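Search this site Enter a keyword Go

Wanted: people to argue with a robot about what to pick up next
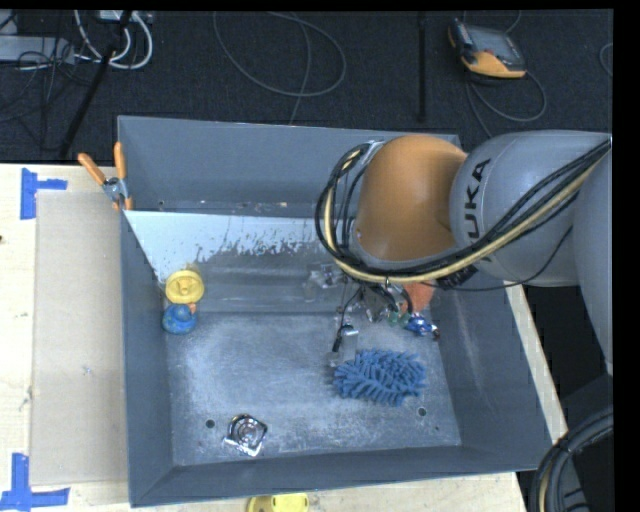
The picking cell at Kokham, mid-reach. Blue shaggy item on the right of the bin, duck-like one on the left.

The Lultmont picking study needs 23 participants for its second round, held at our Kokham workshop in August. No experience of robots is wanted. Experience of rummaging in a drawer would be handy.

Our first round tested a plain idea: when a robot arm is unsure which object to go for, ask a passer-by. We ran 200 picks with the robot choosing for itself and another 200 with a person choosing for it. The people did better on anything crumpled or see-through and worse on everything else, mostly through overconfidence. Liis Šimkus, who designed the method, has taken this well.

Round two asks whether people improve once they've seen the gripper miss. You will sit at a screen, look at a bin of mixed objects and click where you would grab. The arm then tries it. You'll also rate how sure you were, before the attempt, in ink.

You should be 18 or over, able to use a mouse and free for one session of two hours. Glasses are fine. Strong opinions are fine too, though we have plenty in stock. If you took part in round one, please sit this out – you know too much.

We pay £31 per session, plus bus fare from Iltstead or Prendergast. The money is the same however badly you choose.

To apply, write to Jurgita Krūmiņa at the Kokham front desk with your name, a daytime phone number and the dates you can't do. Sessions are in groups of no more than four.

Last updated: 9 Jan 2026

Comments (3)

tealeaf_m
Do we get to keep the duck?

Jurgita K.
No.

Rowan P
Did round one. Was 'very sure' 13 times and right twice. Nice biscuits.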